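To: Hindale Parts Distributors list
From: Despina Nedelcu, Member Services
Subject: Re: Return window for brake calipers

Dear members,

Please find our reply to Mr. Harahap's question beneath the pictures. It applies to all accounts served from the Hindale warehouse.

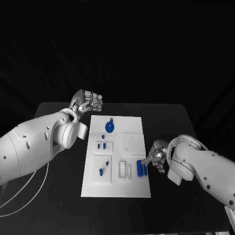
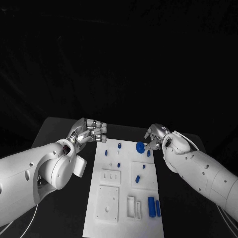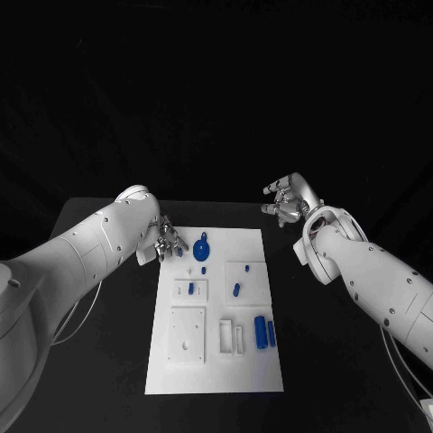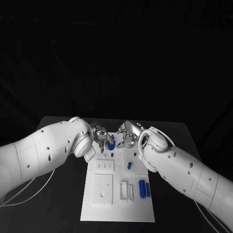 Two white robot arms at a white work board, black backdrop behind.

Wahyudi Harahap wrote:
> Our shop returned 6 remanufactured calipers in June and was
> credited for only four. The counter told us the core return
> window had changed. We have no notice of this on file. Could
> the office confirm the current terms?

The core return window for calipers is now 69 days from the invoice date. The change was listed in the spring price file, but a separate notice was not sent to shops that order by phone. Some 268 accounts are affected. Cores invoiced before the change will be credited under the earlier terms, and the remaining 2 calipers will appear on Mr. Harahap's next statement.

Members with a similar shortfall should send the invoice number and the core tag number to Nana Lamptey in Accounts. Claims for Sugawara units must also include the casting number. Alternators and starters are not covered by this message.

Despina Nedelcu
Member Services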